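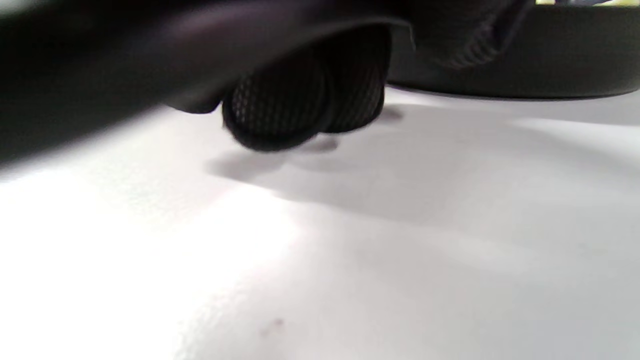
The bulletin nobody reads

2008-09-24

Sunday, 10:50 in the morning, third row from the back. A man two seats down has folded his church bulletin into a boat. Pretty good boat. He'll leave it on the pew when he goes and somebody will pick it up with the other ones and in the bin they go.

I've been visiting churches for this magazine since spring, and I have a shoebox of bulletins. Blue ones, cream ones, one on paper so thin the hymn numbers show through from the back. I started reading them properly in July, start to finish, on the bus. Most are a mess. A few are wonderful. Nearly all of them are written for people who already know everything in them.

Take the one from Ellwood. Small town church, white doors, parking on the grass. "Supper as usual, usual place, see the usual person for tickets." Word for word. I laughed out loud on the bus and then felt a bit sad about it. If you were new in Ellwood and hungry, and wanted to meet some people, that line shuts the door on you. Nobody meant it to.

Same page, further down: WG moved to the annex. Bring your own scissors. I asked at the door what WG was and got two different answers.

Old jobs, old habits

Churches in this country have been printing something to hand out at the door for a very long time, and the bulletin still looks like the typewriter is in charge. Order of service on the inside left. Notices on the inside right. Prayer list on the back, last week's offering underneath in small type. I grew up with that layout. Could fill it in blindfold.

The church in Caltent prints 183 copies a week. I asked why 183 and it's because that's what you get out of the paper budget once the Christmas and Easter ones are taken off. They throw out more than half. The office there runs on a copier with a bad drum, so every page has a gray stripe down the middle, and regular members have stopped seeing it. I couldn't see anything else. It went right through the Lord's Prayer.

But Caltent also does the best prayer list I've read. Full sentences. "Pray for the family on Mill Road whose well has gone dry." You know what to do with a sentence like that. You could pray it, or you could turn up with water.

So put it online?

That's what everybody says. Email it, stick it on the web site, save the trees. Grollora tried. They're a bigger church, out by the highway, with a screen on each side of the platform, and last year they dropped paper completely and sent the bulletin out by email on Friday afternoon.

It lasted 4 months. The older members didn't get it, the younger members got it and didn't open it, and visitors of course weren't on the list to begin with. Somebody forgot to send it the week of the annual meeting. Paper came back, half the size, one sheet, and oddly it's much better then it used to be. Losing it made them think about what they missed. Turned out to be the hymn words, the coffee, and the names of the people getting baptized.

I like the Grollora sheet a lot. Service times at the top in big type. Where the bathrooms are! First time in my whole shoebox. Then a line that says you don't have to stand up if you don't want to. I've been going to church all my life and I felt my shoulders come down.

What the good ones do

Not a long list. They spell out the initials. They give a street address for anything that happens off site, and a start time and a finish time, since parents need both. They say if kids are welcome and if it costs money. They don't run a notice six weeks in a row till it goes invisble. They leave some white space, and people use it, for sermon notes and grocery lists and noughts and crosses with a bored eight year old.

And the food. Every decent bulletin has something about food in it and the good ones tell you what it is. "Potluck" is fine. "Potluck, we have too many desserts, please bring beans" gets read twice and repeated in the parking lot.
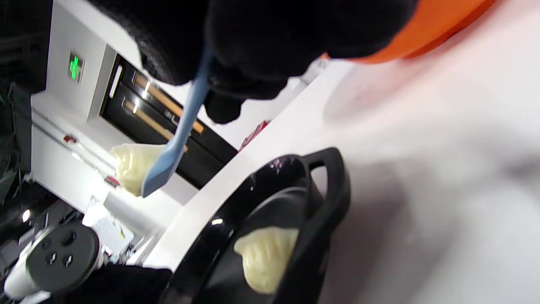
Batter on the spatula, more in the pan.

The one church I'd go back to for its bulletin alone is Esance. Tiny. Maybe the plainest page in the box, no clip art, no border of praying hands. It has a space at the bottom headed What We Need, and it changes every week. A ride to the eye doctor. Someone to play piano for the 8 o'clock. 100 folding chairs by October, borrowed is fine. I called the number about the chairs, just being nosy, and was asked how many I had.

I kept that one out of the shoebox. It's on the fridge.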